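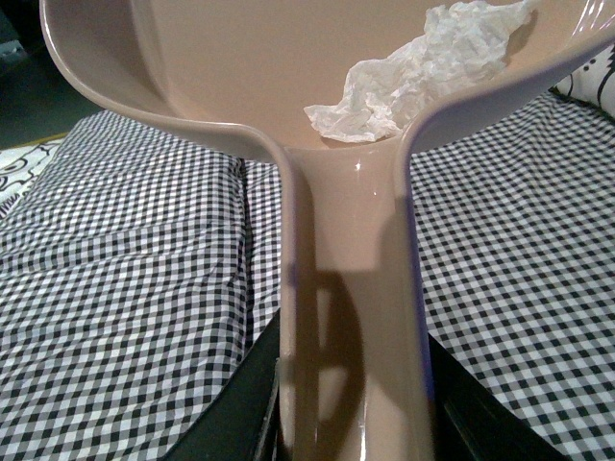

A reader of the neighborhood newsletter wrote in to say that she sweeps her kitchen twice a day and it never looks swept, and could somebody please tell her what she is doing wrong. I have carried that letter in my folder ever since, because I could have written it myself.

(Wait for the laugh, if there is one. Then say good evening and thank the Amell Library for the room and the cookies.)

So tonight is about sweeping up. I know it sounds like a small subject for a Friday evening, and my family has teased me about it all week, but I have been giving these home talks long enough to know that the small subjects are the ones that keep people standing around in the parking lot afterward.

Start with the pan. Most of us own a dustpan we never chose. It came with the broom, or it was under the sink when we moved in. The one on the screen is a beige-brown plastic one with a nice wide scoop and a crumpled white tissue sitting in it, and I want you to look at the rim for a moment, how it curves in on each side toward the handle. When you tip a pan back, everything in it slides toward the neck, so I like a good raised rim there. A flat pan with low sides will give you half your crumbs back on the walk to the trash.

(Hold up my old metal pan. Show the bent front edge. Pass it around if the group is small.)

The front edge matters more than anything else on a pan, and it is the part we treat worst. We bang it on the side of the can, we drop it down the basement stairs, we scrape dried oatmeal with it. Then we wonder about that thin gray line of dust that stays on the floor no matter how many times we back up and try again. Lay your pan on the counter tonight and look for daylight under the lip. If there is a gap, it's time for a new one. If there isn't, and you still get the line, wipe the edge with a damp cloth first — my grandmother did this and I thought she was fussing, and I owe her an apology.

(Slow down here. I always rush this part.)

Now, the order of things. Pick up the big light stuff by hand before you sweep. Tissues, receipts, the twist tie from the bread. A tissue in the pan takes up the room of a whole day's crumbs, and if you stop to go after one more corner it will hop right out again in the draft from the door. I know we all sweep them up anyway. I do it too, usually when I'm late. But empty the pan afterward and don't set it down full, meaning to come back, because you won't come back and the dog will get there first.

Sweep from the walls in, with short strokes, and lift the broom very little. At the Plokonico workshop last March I asked people to sweep the way they do at home, and most of us, me included, were flicking. Flicking feels wonderful and throws the dust up in the air, where it waits politely until you have put the broom away.

(If they ask which brand to buy: I don't recommend brands. Tell them to try the pan on the store floor.)

A word about where you keep it. Mine hangs on a hook inside the pantry door at the height of my elbow, and I use it far more than when it lived behind the water heater. If you have stairs, think about a second set for upstairs. The hardware store on Chávez Street keeps them by the register.

And wash the thing! Warm water, a drop of dish soap, dry it before you hang it back up. Once a month is plenty.

(Questions until 8:30. Remind them the sign-up sheet for the closet talk is by the coat rack, and please take the cookies home.)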